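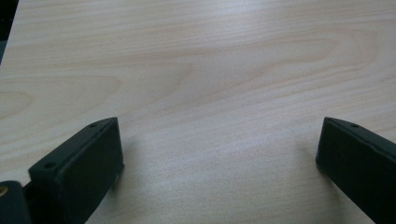
Is the Fidwood gripper kit worth the money if you've only got a small home shop?

It depends mostly on how much you enjoy fiddling, as the kit is well made but the setup will eat a good couple of evenings.

woodduck42
Posted 12 May 2025
Hi everyone, long-time reader, and thanks for all the help with my bench last winter! I've been eyeing the Fidwood kit for sorting small offcuts and passing me dowels. It's $600 plus shipping to Nembridge, and I'd love to hear from people who've lived with one before I raise the matter at home.

kettle_on
I've had mine since January and I'm very fond of it, I must say. The fingers bolt on easily, the grip is gentle enough for softwood, and the manual is a pleasure to read (with a cup of tea, ideally). My one grumble is the cable, far too short for my bench.

Adine
Sorry to be the sour one, kettle, but I can't agree about the manual. The calibration chapter sent me in circles, and I ended up following the Ďurica one, written for a different gripper altogether! Lovely hardware though. I'd pay $200 less and be happy.

kettle_on
Fair enough, though did you have the older printing? Mine has a colour fold-out for calibration.

Adine
No fold-out here. Now I'm jealous.

sawdust_and_scones
Mine came to around $800 once I'd added the spare finger pads and the longer cable, so do budget for those, woodduck. I'd still buy it again, but I'd ask the seller which manual is in the box.

woodduck42
You're all very kind. I'll email them tonight and ask about the fold-out and the cable.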